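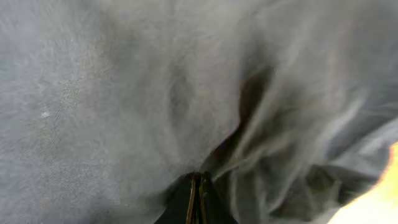
*Gray day, mostly gray.*

So I finally caught up on Fevar last night, all the way through episode 14, and I have feelings! If you're not watching it yet, it's the one set in the harbor town of Warnthorpe, with the two sisters and the ferry company and that awful uncle. I started it on Wednesday because my cousin wouldn't stop texting me about it, and then I just sort of didn't go to bed.

Mostly I want to talk about Aivar Ķēniņš, who plays the harbor pilot. He shows up for maybe two scenes in the first episode (he hands somebody a thermos, that's it) and I figured he was set dressing. Then comes the dinner in episode nine, where he has to sit there while everyone lies to him, and he barely moves his face, and I had to pause it and go stand in the kitchen for a minute.

After that I went digging, of course. He posted a picture from the wrap party with Org, the big shaggy dog from the show, asleep across both his feet, and wrote "my favorite scene partner, sorry everyone." When I looked it had 273 comments and by breakfast it was past 4000, half of them in languages I can't read and most of them just hearts. Somebody asked if he got to keep the dog. He hasn't answered, and I've checked more than I'd like to admit!

My one gripe is the music. Every sad moment gets the same piano, and it comes in so early that you know who's going to cry 30 seconds before they do. Let me be surprised, please! Also, I still don't understand why they all drove to Ovberg in episode 11 when there's a perfectly good ferry (their own ferry!) sitting right there.

Anyway, no spoilers in the comments for the finale, I'm watching it with my cousin this weekend and she's bringing the good chips.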